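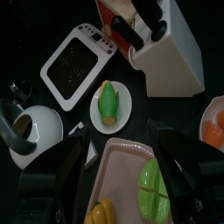 How Our Robot Learns To Tidy A Kitchen

Hello! I'm Giorgia Melis, and I help run the robot club at our school. If you've ever wondered how you teach a robot to do a job like putting the shopping away, I'm going to tell you how we do it, and I promise there's hardly any maths.

Our team is called Jerkitz. Guess why! When we first switched our robot on, it moved like somebody with hiccups. We fixed that in the end (one of the settings was far too high) but by then the name was painted on the cupboard door, so we kept it.

What is the challenge?

Every year we enter a contest called the Soruvik Cup. The robot has to sort out a pretend kitchen: food in one place, things you cook with in another. You get 9 minutes on the clock, and you lose points if anything lands on the floor. We lost an awful lot of points last May. Aliyu, the team who beat us, didn't drop a single thing, and yes, I'm still a bit cross.

How does a robot know what to do?

It doesn't, at first. A brand new robot arm is like a baby in a high chair. It can wave about and it can grab, but it hasn't a clue what a lemon is or why you'd want to pick one up.

So we show it. One of us steers the arms through the whole job, very slowly, while the computer remembers every little bend and squeeze. Then we do it again. And again! We've got 299 goes saved up so far and we're hoping to reach 400 before the next contest. Cosimo Lo Presti, who is in Year 6, has the steadiest hands in the club, so lots of those goes are his.

After that the computer looks for what all the goes have in common. It might work out that the fingers should open wide before they get near something, or that you come down on a cup from above. That bit is called training, and it takes ages. We usually leave it running and go home for tea.

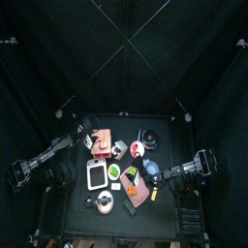 Why do we use toy food?

Real tomatoes go squish. We did try one, once, and I was picking pips out of the table edge for a week. Toy food keeps its shape, so you can grab the same pepper roughly 1,000 times and it's still a pepper.

It's tricky stuff for a robot, though. Some things are round and want to roll away. Some are shiny, and a bright shiny patch can confuse a camera. And when things are bunched up together, one can hide behind another, so the robot has to look from more than one side.

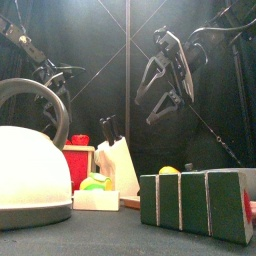
Picking something up starts with a question: where do I put my fingers? You do this without thinking. You'd hold a mug by its handle and a book by its edges. For our robot we talk about it out loud first, and everybody gets to argue. Take the kettle. It has that thick grey handle curving right over the top, so there's plenty to get hold of, but a big round body is a nuisance if you bump it on the way in. The apple up on the red box is small and glossy, so you'd want to come at it gently and not nudge it off the top. The lemon behind the long green block is worse still, with only its top showing from where you're looking. Cosimo says move the block first. I say reach over. We haven't settled it.

Try it yourself

You can play our club warm-up at home, and you don't need a robot. We call it Huvosell, after a word one of the little ones made up.

Put a few things that won't break on a table. One person is the robot and shuts their eyes. The robot may only use a finger and thumb on each hand. The other person gives the orders, using words like left, up, open and close. You aren't allowed to say "pick up the spoon", as that's far too clever for a robot!

See how long it takes to get one spoon into one bowl. Then swap over. My best tip is to give tiny orders, and to say "stop" a bit sooner than you think you need to.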